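Fio sobre o kit da Hasto, que está comigo desde maio. Muita gente pediu a minha opinião depois do último post e eu prometi escrever com calma, então lá vai. Paguei do meu bolso, ninguém me mandou nada 🧵

1/ Para quem caiu aqui agora: é um par de garras de mão, uma para cada lado, com câmera. Você faz a tarefa com as garras, o programa grava, e a gravação vira material para treinar um braço robótico. O braço nem precisa estar em casa. Para mim, que moro em apartamento e divido a bancada com a louça, isso já valia metade da compra.

2/ Eu vinha de teleoperação, com braço líder e braço seguidor presos numa mesa. Funciona, mas cada troca de tarefa virava uma tarde de parafuso. Com as garras eu levanto, vou até a mesa, vou até a lixeira, volto. A primeira vez que gravei uma tarefa andando pela casa eu ri sozinho!

3/ Minha tarefa de teste é arrumar a mesa depois de comer: pegar guardanapo usado e embalagem, jogar no lixo, deixar o que é pano no lugar do pano. Parece bobagem. Experimenta ensinar isso para uma máquina.

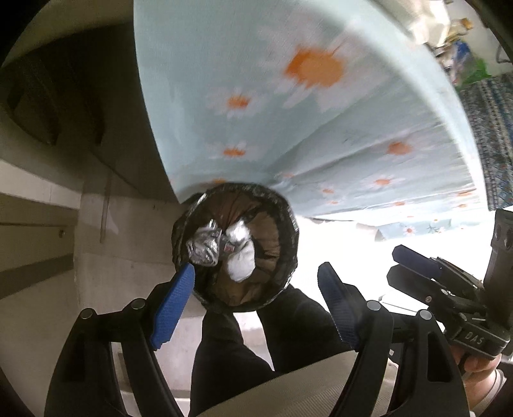 LIXEIRA

4/ Começo por ela porque foi o que mais me surpreendeu. A lente é bem aberta, entorta tudo, e é uma delícia por isso: com a garra apontada para baixo, a boca da lixeira, os dois dedos e até a toalha pendurada cabem na mesma imagem. Dá para ver a bolinha de papel e o prateado amassado lá no fundo do saco. Com a minha câmera antiga eu teria um close lindo de plástico preto e mais nada.

5/ Saco preto com brilho é um inferno para visão computacional, e cheguei a comprar saco fosco achando que ia precisar. Usei duas vezes e voltei para o comum. O alinhamento do programa aguentou bem, o que segura a posição é o resto do ambiente em volta. Se a sua casa é parede branca lisa e chão liso, aí eu já não garanto.

6/ Dica que aprendi errando: abram a garra ANTES de chegar perto da lixeira. Eu abria em cima e o punho tremia, e essa tremidinha fica gravada direitinho. O modelo aprende a tremer também, ele é ótimo aluno.

7/ Sobre as almofadas dos dedos, que são azuis e texturizadas: gostei demais. Papel amassado, folha fina, alumínio, pega tudo sem eu ter que apertar como um desesperado. O que ainda me escapa é guardanapo aberto, esticado na mesa. Esse eu amasso um pouco com a ponta do dedo da garra e aí vai.

8/ O peso. Eu tinha medo disso e tinha razão de ter. Não é pesado para segurar, é pesado para segurar por muito tempo. Depois de 40 repetições seguidas o meu antebraço direito pede as contas. Hoje faço blocos menores e paro para um café no meio. O Maximiliano Cáceres, que grava bem mais do que eu, usa uma alça passada no ombro e jura que resolve. Ainda não testei.

9/ Números, que sei que vocês vão pedir: até agora são 307 gravações, das quais joguei fora 50. Quase todas as perdidas são da primeira semana, e quase todas por culpa minha (esqueci de calibrar, saí andando antes do bipe, essas coisas). O programa avisa na tela quando perde a referência, só que o aviso é pequenininho e eu não estou olhando para a tela, estou olhando para o guardanapo. Hasto, um som mais alto, por favor!

10/ Agora a parte difícil, que é pano. Objeto duro você pega de qualquer jeito e ele continua com a mesma forma. Pano muda de forma só de encostar. Foi aqui que eu mais gravei e mais me diverti.

11/ A ideia é beliscar uma dobra e levantar devagar, deixando o tecido se juntar entre as duas mandíbulas. Se eu pego pela ponta, ele escorrega. Se pego pelo meio, vem a toalha inteira e às vezes o que estiver em volta. Um palmo para dentro da borda virou o meu lugar preferido – mas testem com o pano de vocês.

12/ E deixem bagunça de verdade na mesa. No começo eu montava uma coisa arrumadinha, um pano e um papel, bem espaçados. O modelo ficou craque em mesa arrumadinha e péssimo na minha. Hoje gravo com toalha, guardanapo e embalagem encostando um no outro, e com o shoyu e o óleo lá no fundo, onde eles moram.

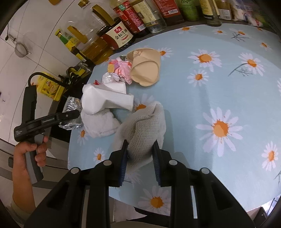 O QUE EU MUDARIA

13/ O cabo. É firme, mas quem tem mão pequena sofre. Minha irmã testou e conseguia fechar a garra, só que sem folga nenhuma nos dedos. Um cabo em dois tamanhos já ajudava muita gente.

14/ A exportação. Sai num formato próprio e você converte depois. O conversor existe e é gratuito, mas a documentação está espalhada em três páginas que se contradizem. Perdi uma sexta inteira nisso. Quem me salvou foi um script do pessoal da Vimurura, que lê direto os arquivos e já separa a mão esquerda da direita. Usem e agradeçam a eles.

15/ O preço. Paguei 900 euros no par, fora o frete. É dinheiro, não vou fingir que não. Comparando com o que gastei montando a teleoperação na mesa, ficou mais barato, e eu uso muito mais. Para quem só tem curiosidade, eu procuraria alguém que empreste por um fim de semana antes.

16/ Perguntaram do Yagi, o concorrente. Segurei um por uns minutos num encontro e achei mais leve e mais bem acabado. A lente me pareceu mais fechada, e para o meu caso isso pesa. Não gravei nada com ele, então não levem como comparação séria.

17/ O suporte respondeu as minhas duas mensagens em português e com gente que claramente usa o produto. Mandaram até um perfil de calibração para pouca luz que ainda nem está no site. Fiquei fã.

18/ Próximo passo: treinar com tudo que gravei e rodar no braço Pusska de um amigo. Se ele conseguir levar um único guardanapo até a lixeira eu faço festa e posto o vídeo aqui, com os erros todos. Dúvidas sobre o kit, podem mandar nos comentários que eu respondo à noite.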